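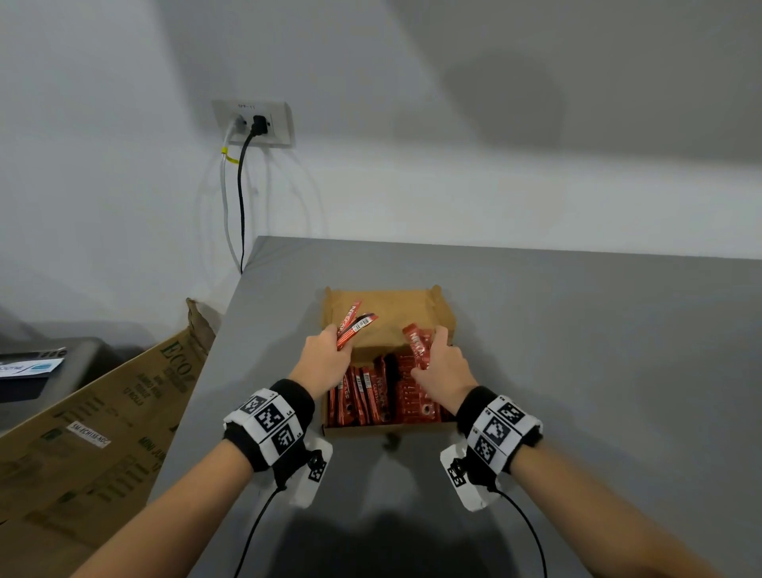 Abb. 4-1: Markerbänder an beiden Handgelenken, Entnahme von Sticks aus dem Karton

4 Aufnahme einer Greifsequenz

Dieses Kapitel beschreibt die Aufnahme von Handbewegungen mit dem Handgelenk-Set Trirnell. Das Set muss nach Kapitel 3 gekoppelt sein. Die Aufnahmen werden in Skolgate geprüft und von dort an die Robotersteuerung übergeben.

4.1 Arbeitsplatz vorbereiten

1. Tisch mit matter, einfarbiger Oberfläche verwenden. Glänzende Platten spiegeln die Marker und erzeugen Doppelerkennungen.
2. Tisch vollständig abräumen. Auf der Arbeitsfläche verbleiben nur der Behälter und die zu greifenden Teile.
3. Behälter mittig vor die bedienende Person stellen, lange Seite nach vorn. Der Deckel muss nach hinten aufgeklappt sein.
4. Beleuchtung prüfen. Die Anzeige in Skolgate muss mindestens 600 Lux melden. Weiche Schatten der Arme auf der Tischplatte stören nicht.

Hinweis: Für die erste Aufnahme eignen sich schmale, leichte Teile gleicher Form, zum Beispiel Portionssticks mit Instantkaffee. Sie lassen sich einzeln und im Bündel greifen.

4.2 Bänder anlegen

1. Ärmel bis über die Mitte des Unterarms hochschieben. Uhren und Armbänder ablegen.
2. Schwarzes Stoffband über das Handgelenk ziehen. Die Hand bleibt frei.
3. Markerband darüberlegen und schließen. Die Kennzeichnung L gehört an die linke, R an die rechte Hand.
4. Die weiße Platte muss an der Unterseite des Handgelenks sitzen.
5. Kabel nach unten zum Körper führen und die Schlaufe locker lassen. Bei gestrecktem Arm darf kein Zug auf dem Stecker liegen.

Vorsicht: Markerband nicht direkt auf der Haut tragen. Die Kanten der Felder können bei längerer Arbeit scheuern. Nach 110 Minuten Tragezeit eine Pause einlegen. 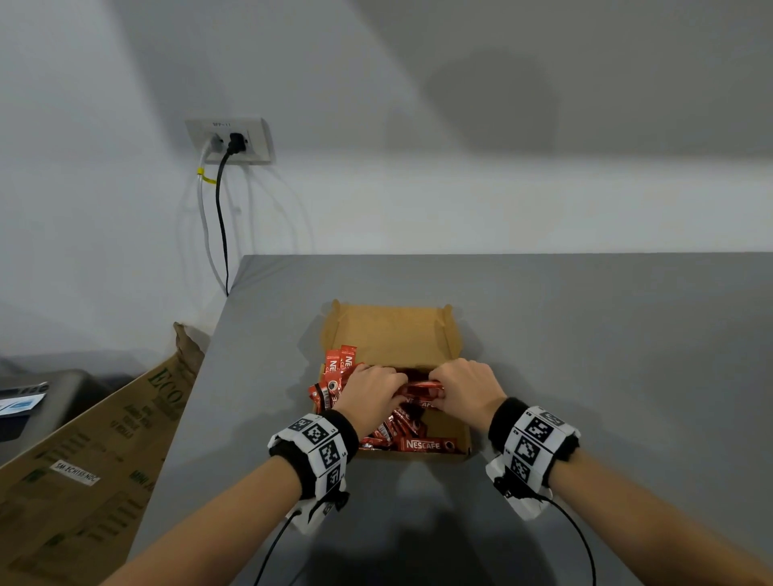
Abb. 4-2: Greifen eines einzelnen Sticks mit beiden Händen über dem Karton

4.3 Aufnahme starten

1. In Skolgate das Profil "Tisch, beidhändig" wählen.
2. Beide Hände flach auf den Tisch legen und sieben Sekunden ruhig halten. Die Statusleiste wechselt auf Grün.
3. Aufnahme mit dem Fußtaster starten.
4. Teile in normalem Arbeitstempo greifen und bewegen. Die Hände dürfen sich dabei berühren - verdeckte Marker werden über kurze Strecken aus den Sensordaten ergänzt.
5. Aufnahme mit dem Fußtaster beenden und erst danach die Hände aus dem Arbeitsbereich nehmen. 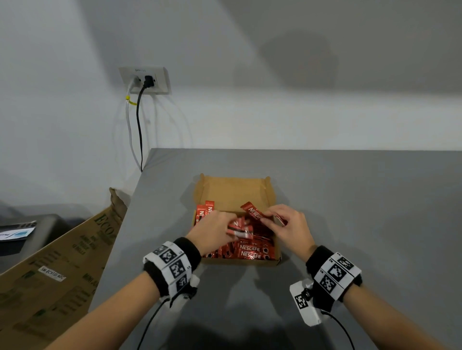 Schnelle Bewegungen führen zu Bewegungsunschärfe. Einzelne unscharfe Bilder verwirft die Software selbst. Erscheint die Meldung M12 mehrfach hintereinander, ist das Tempo zu hoch oder die Beleuchtung zu schwach. In diesem Fall die Sequenz wiederholen, sie lässt sich nachträglich nicht reparieren.

Eine Sequenz umfasst höchstens 1.845 Bilder. Danach legt Skolgate automatisch eine neue Datei an. Längere Abläufe besser in Abschnitte teilen und einzeln benennen.

4.4 Aufgabe "Umpacken"

Die Aufgabe wird für die Abnahme des Sets verwendet und sollte nach jedem Wechsel der Bänder neu aufgenommen werden.

1. Sticks aus dem Karton nehmen und links daneben auf dem Tisch ablegen. Die Lage der Sticks ist beliebig.
2. Karton rechts vom Haufen stehen lassen, Deckel offen.
3. Mit der linken Hand Sticks vom Haufen greifen.
4. Mit der rechten Hand die Sticks hochkant an die linke Innenwand stellen und das Bündel andrücken.

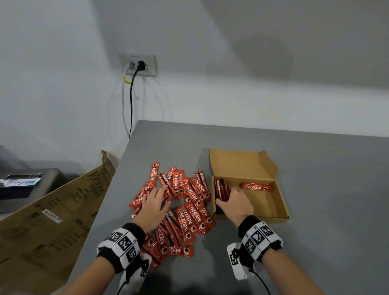
5. Umgefallene Sticks im Karton aufrichten. Die Aufnahme dafür nicht unterbrechen, solche Korrekturen werden mitgelernt.
6. Wiederholen, bis der Haufen abgearbeitet ist, dann die Aufnahme beenden.

Hinweis: Liegt der Haufen zu nah an der Tischkante, gerät das linke Handgelenk aus dem Sichtfeld. Die Sticks dann weiter nach hinten schieben und die Aufgabe neu beginnen.

4.5 Bänder abnehmen

Zuerst die Stecker lösen, dann die Markerbänder öffnen. Das Stoffband ist bei 30 Grad waschbar. Markerfelder nur mit einem trockenen Tuch abwischen, Reinigungsmittel greifen den Aufdruck an. Zerkratzte Felder können über den Ersatzteildienst Lacson nachbestellt werden. Neue Felder vor der ersten Aufnahme nach Abschnitt 3.6 einmessen.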